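January 9, 2026

I've been to the pictures a lot this winter (the heating at home is on its last legs, and the Nesari in Durlow does a cheap matinee) and I've come out with a grumble I can't shift. Films have got too long, and they've got too long in the wrong places.

I don't mind a long film. One of my favourite evenings last year was a three-hour Hungarian thing about a ferry, and I'd have happily sat there for a fourth. What I mind is the ordinary thriller or the ordinary family drama that would have been lovely at an hour and a half and now comes in well over two. You can feel where the extra bits went in. There's a second ending, then a third, then a slow shot of somebody looking at a lake.

## The Esquivel problem

Take *Trurnwood*, which I saw in November. Perla Ibarra directs, and I've followed her since her first film, *Esquivel*, a small, mean, funny story about two sisters trying to sell a hotel. That one ran for 70 minutes. I remember walking out into daylight feeling as if I'd been slapped, in a good way! Every scene started a bit late and finished a bit early, and you had to run to keep up with it.

*Trurnwood* has a bigger cast, proper money, and a forest that must have cost a fortune to light. It's also got a great first hour. The father comes back, the dog won't go near him, the younger son starts sleeping in the car. Lovely stuff, and really tense. Then the film starts explaining itself. We get the father's childhood. We get the neighbour's version of the father's childhood. By the time we're back in the house I'd stopped being frightened of anyone in it, and I was thinking about my bus.

I don't blame Ibarra for all of that. I suspect there's a feeling that a serious film has to look serious on the listings page, and a big number next to the title does the job. People moan about ticket prices too, and perhaps a long one seems like better value. I've never bought that myself. If I pay for soup I don't want the bowl topped up with water.

## What gets lost at home

The other excuse I keep hearing is streaming. You can pause, so who cares how long it is? Well, I care, and I pause far too much. I watched the second half of a very decent ghost story last week in four goes, with tea in between, and by the end the ghost had about as much grip on me as the weather forecast. Fear needs a run-up. So does a good joke.
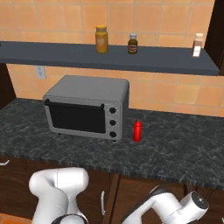 ## Bring back the short feature

My answer is dull but I'd stand by it: put shorter films on, and sell them properly. The Nesari tried it once, 2 short features back to back with an interval, and the bar queue went down the stairs. There are 100 seats in the small screen and I had to sit in the front row with my neck bent. The people next to me argued about the first film right through the ice creams.

I'd like a lot more of that. I'd like Ibarra to make another film about two people and a building, and to be rude to anyone who asks for the flashback. And if somebody hands her a script of 500 pages, I hope she uses most of it to prop the door open.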